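Gekska Answers > Household > Waste and Recycling

Small red bin: liner or no liner?
Posted 14/01/2009 by Amnuay Saithong

I keep a round red bin with a black inner liner by the table. It takes snack wrappers and plastic bags only. The bags spring back open and the bin fills too soon.
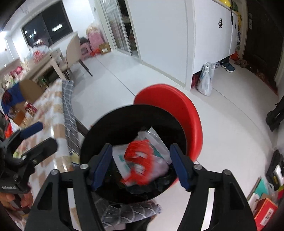
Bags and packaging inside the liner

Should I fold everything first, or get a bigger bin?

Pongsak Phromma:
Fold. Press the air out of each bag, fold it in 4 lengthwise, then knot it. Cracker bags are stiffer – flatten, roll from the closed end, tuck the end in. I had roughly 100 in an 8 liter bin in December. 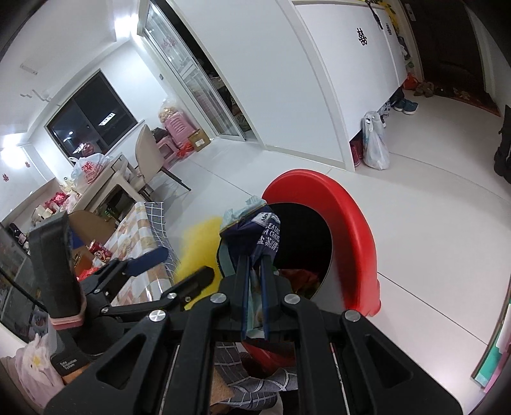
Sea salt cracker bag over the red bin

Shake the crumbs out first or you will get ants.

wistelico:
bigger bin. mine is fine

Pongsak Phromma:
A bigger bin also means food residue sits longer. Depends how often you empty it.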